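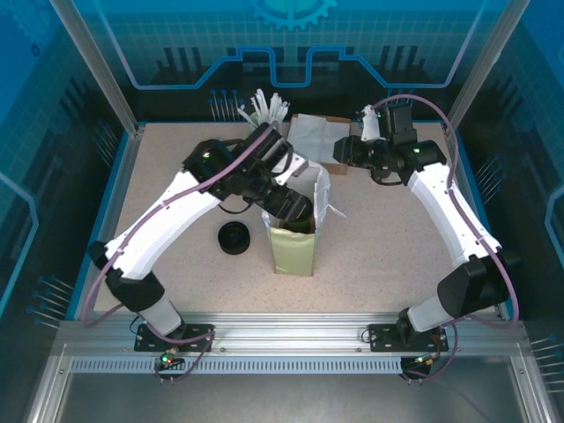 **Pirkora packing trial: progress report for February**
Prepared for the Sorkanton small business fund by Loredana Farina

The trial is on schedule. We have finished the first round of packing with paper bags and started on gift boxes and hot drink cups. Spending is within the grant. One delivery was short and one material has been dropped. Both are covered below.

## Work done this month

We packed 68 test orders, split between counter sales and orders made up ahead for pickup. Each order was packed, carried to the end of the street and back, then opened on the counter and checked for tears, dents and spills. Of the 68, 57 came back with nothing to report. The rest had a problem with either the bag or the way the items sat inside it, and we have kept a note on each.

The green bags did better than we expected with tall items. Lining them with a sheet of white paper adds a few seconds per order, but the contents shift less and the top of the bag stays open while it is being filled. We tried crumpling the paper first and laying it in flat. Crumpled is easier to work with and uses the same amount.

White bags with string handles are the ones customers prefer, going by what they say at the register. They are comfortable to hold. They are also the bags we had the most trouble with. The handles catch on the corners of boxes when two things are packed side by side, and the paper creases quickly if the bag is laid down at any point.

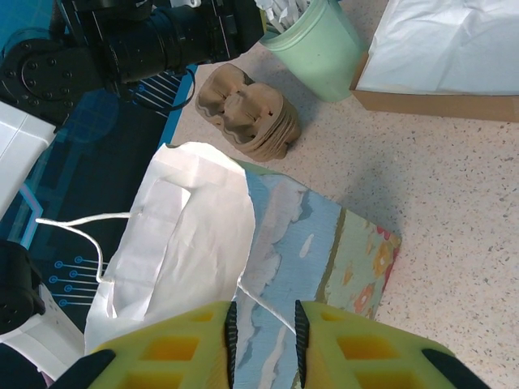 We now put the box in first, with the handles folded back over the outside of the bag, and that has cut the number of bags we throw away during packing. Osvaldo Pellegrini wrote the new order of steps on a card, and the card is taped up at both packing stations.

Gift boxes arrived in the second week. The illustrated ones were chosen for the spring range and will be sold filled with cookies or tea. The printed surface marks if it is stacked face to face, so we are putting a sheet of plain paper between boxes in storage. We have not yet tested the boxes with anything heavy.

## Problems

Plurkeo delivered 375 bag liners against a larger order. The balance is promised for next month and we have not been charged for it. We have enough to continue, provided we keep the liners for the green bags only.

The thin cardboard divider we planned to use between cups and food has been dropped. It went soft as soon as a drink spilled and it made the bags awkward to close. A folded piece of the lining paper does nearly the same job and we already have it in stock.

Storage is tight. Bags, boxes and cups share the shelves in the back, and on Sunday the pickup orders take up most of the counter as well. We would like to move the flat stock upstairs but the stairs are narrow and the cartons have to be split first.

## Hot drinks

We started cup testing later than the plan said and are still catching up. So far we have looked only at the large paper cup with a plastic lid. Each cup was filled with water, closed, and then laid on its side on a tray for one minute.
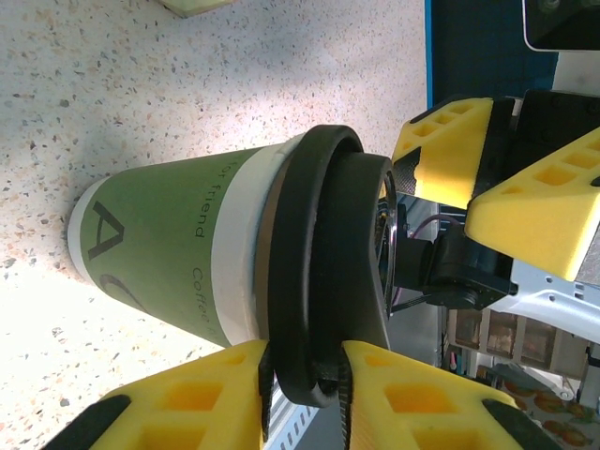

Most of the leaks we recorded were at the rim, and in 4 cases the lid had gone on unevenly. Pressing around the whole edge with both thumbs takes care of it, though at busy times staff tend to press once in the middle and move on. We will repeat the test with hot coffee before drawing anything from it. A paper lid from Testa has been requested as a comparison. The sample has not arrived.

Cups packed in a bag with food need something to hold them upright. Our current method is to place the cup against the side of a box and fill the gap with paper. It holds for a short walk. We have no results yet for longer trips or for two cups in one bag.

## Next month

- Repeat the carry test with the new packing steps for white bags
- Weight test on the gift boxes
- Hot coffee test, plastic lid and paper lid
- Receive remaining liners from Plurkeo
- Clear the lower shelves and move flat stock

## Budget

No changes are requested. The money set aside for dividers is unspent and we would like to put it toward a second size of green bag, if the fund agrees. Please let Loredana know by the end of the month so the order can go in with the next delivery.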